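Petek Simulator Guide, Section 6: Setting Up a Kitchen Pick Task

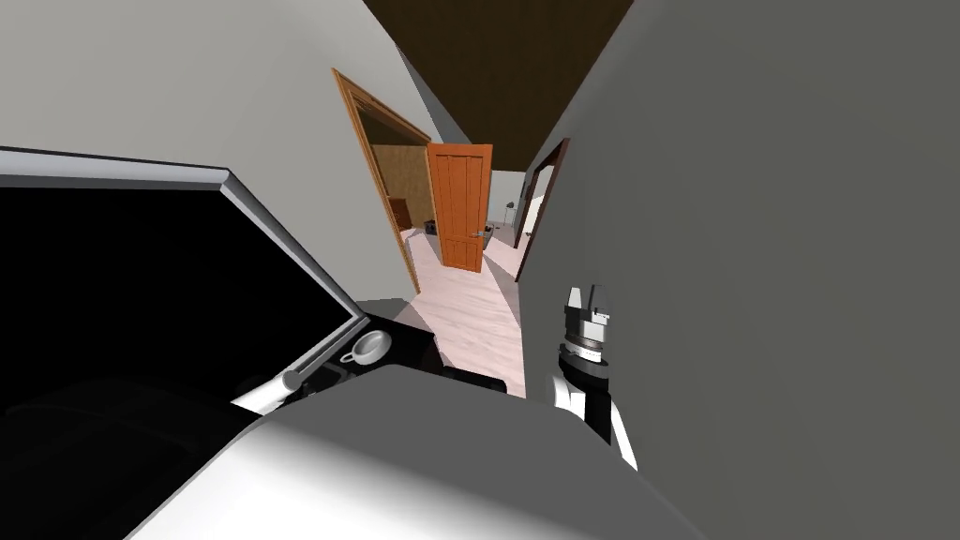 Panagiotis Papadopoulos
Perception and Tooling, Petek
Last revised 2021-10-15

By now you have a working install and a scene that loads. This section covers getting the planner to agree that a cup is a cup, and then to plan a grasp on it. Set aside an afternoon. The steps themselves take very little of it.

The view at the top of the page comes from the robot's own head camera, which is why the hallway leans. Leave the tilt alone. Three people have "fixed" it so far, and each of them then filed a bug about the depth map.

6.1 Load the scene

1. Start the Jimalard server and wait for the prompt. The splash screen is not the prompt.
2. Open the scene file kitchen_hall. The server listens on port 3489 unless somebody has been creative with your config.
3. Check that the white cup is near the corner of the black appliance's rim. If it has gone through the floor, reload with physics paused.

Note: Scene seed 618 gives you the layout used in this guide. Other seeds are perfectly good and will match none of the numbers below.

6.2 Set the target

4. In the object panel, pick the cup by name. Clicking on it in the viewport also works, provided you enjoy selecting the appliance.
5. Set the target frame to the cup body. The default is the little loop handle, a choice made by me in December and regretted since.
6. Turn on "mask robot body." The white casing along the bottom of the view will otherwise be reported as a large, promising table.

Caution: Masking hides the arm from perception only. The collision checker must still see it. If you untick both boxes the planner becomes very fast and very confident, and will route the elbow through the gray wall on the right.

6.3 Plan the grasp

7. Raise the sample limit to 1,058. Yes, that number. It is the length of a buffer in Dokovitz, and the rounding code has opinions.
8. Press Plan and read the log before you press anything else.
9. If you get NO_IK, move the base back from the wall and plan again. The arm starts close against it and has little room to swing.
10. If you get GOAL_IN_COLLISION, the white bar handle on the appliance is the usual suspect. Shrink its padding one notch at a time.

Note: Open doors are static obstacles in this release. The orange one down the hallway will not close, whatever you send it. Door control is in the Prulla plugin, Section 8.

6.4 Save your work

11. Save the plan and the scene together. A plan saved alone will load into any scene without complaint and run there too.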